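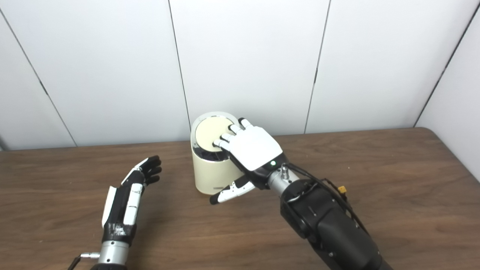
I finally replaced the old flour tin. The new canister is a Tosetti, cream with a dark band under the rim, and a round lid that sits flat on top. I looked at the Anghel first, but it was over 6 inches too tall for the shelf by the stove.

It lives on the wooden table for now. I use it for bread flour and leave the scoop in a drawer, which keeps the lid free to close all the way. The logo is tiny and down near the bottom, and I like that. I don't want to read a brand name every time I make toast.

I washed it by hand and let it dry for two days before filling it. One four-pound bag went in with space left over. In November I'll want a second one for sugar, if the store in Gornow still has the color.

Posted 21 September 2024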